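Coat Rack Clear-Out, the gallery

Finally got these up. Only had Tuesday evening to sort through it all, so captions are short and not in any great order. The clear-out was for the spring swap at Prulel, hall was full by seven. 305 pieces came in, 52 went straight to the mending pile. Zippers mostly. Always zippers.

Thanks to Celina Pawłowska for the folding, the labels, the tea. Prices are on the tags, last year's green tags don't count, please stop asking.

A few notes for next time, before I forget:

Kids' coats go on the low rail. They went on the high rail again. Nobody under ten could see them.

Empty the pockets BEFORE you bring things in. We got keys, a bus pass, half a granola bar. Keys are in the drawer at the front desk if they're yours.

Wool and rain gear on seperate tables, the wool sheds.

Anything with a stuck slider: pencil lead on the teeth first, then a dab of bar soap. Don't yank. If the flap is caught in it, pull the cloth sideways, away from the teeth, and ease the slider back the way it came.

Mending table is open again next month, bring thread if you have dark gray or navy, we're nearly out of both.

OK, gallery. 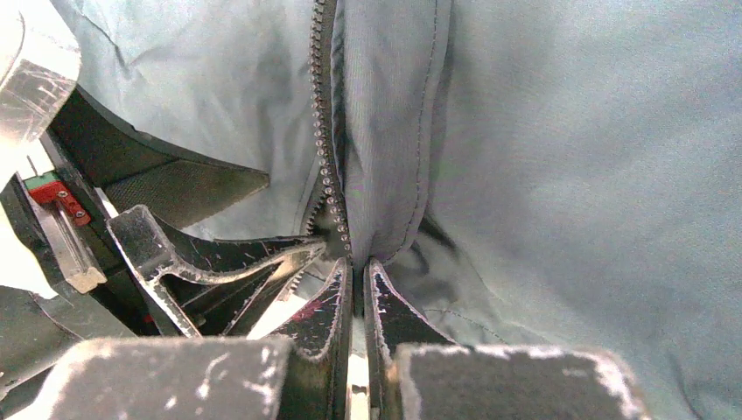

Esmaeil Akbari wrote in to say that chunky teeth are worth saving nearly every time, it's the slider that wears out, and a new one is 20 minutes' work if the tape is still sound. He'd leave the old zipper in and only swap the slider.

Gray-blue jacket, mending pile. Dark zipper, big teeth, ribbed flap running down beside it with a line of dark stitching near the edge. Nice cloth. Could use a press, theres a sharp little crease up by the top left.

More captions when I get a minute. If you left a coat and want it back, tell the front desk before the end of March.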